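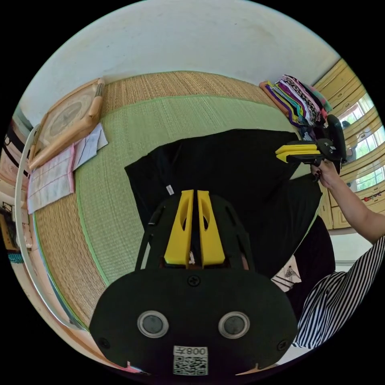

Photo: Tane Prendergast

In May I visited the open day of the Mottram weaving works, where they make floor mats and straw floor coverings. I came by the morning bus from Galtar, and the journey takes 60 minutes if the driver does not stop for long at the bridge. Entrance was free, but one must write one's name in a book at the gate.

The tour began in the drying shed. The straw is kept there after the harvest, and the smell is sweet, a little like tea. Our guide, Mrs Murkovov, explained that one large mat needs 4,000 stems – I had expected far fewer. Short stems are put aside and sold to a garden shop in Usis.

After this we went to the loom hall. Only two looms were running, and even so we had to stand close to the guide to hear her. The older loom is slow, but the workers prefer it for narrow mats, as it pulls the straw more gently. I was allowed to press the pedal once and made a fault in the edge, which was politely corrected. 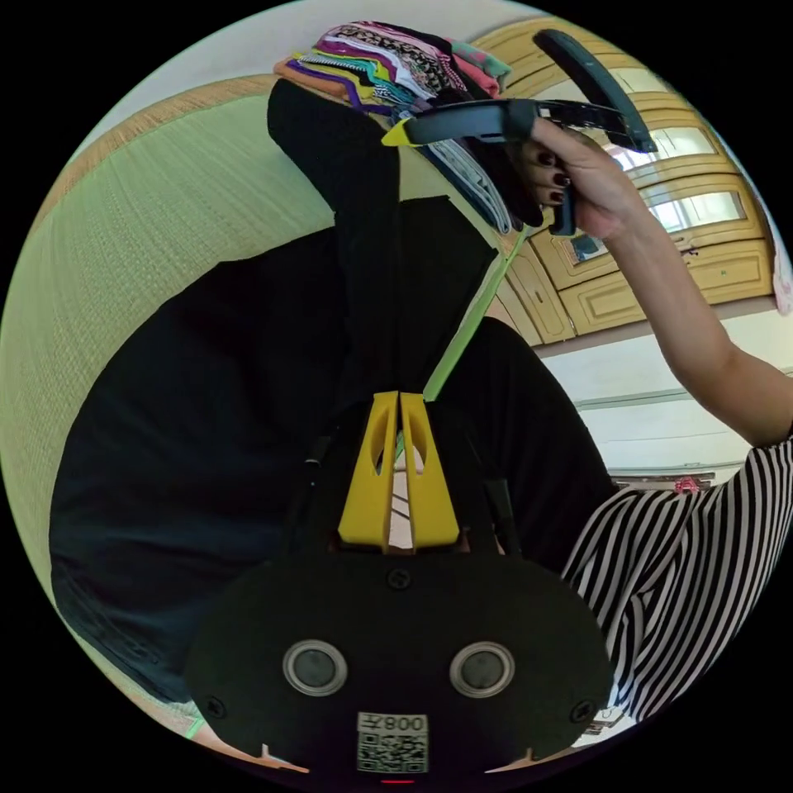 Colour was the part of the visit I liked best. The works dyes its own straw and cotton edging in small baths, and a good yellow is said to be the most difficult to repeat from one month to the next. The samples on the wall went from pale butter to dark mustard. The one I would choose is a bright yellow, like the two tapered fingers in the photo, but Mrs Murkovov told me that customers ask mostly for green. She keeps a notebook with 155 recipes and does not lend it.

Lunch was soup and bread in the yard. The small shop closes at four o'clock, and cards are not accepted, so please bring cash. I bought one short mat for my hallway and carried it home on my knees.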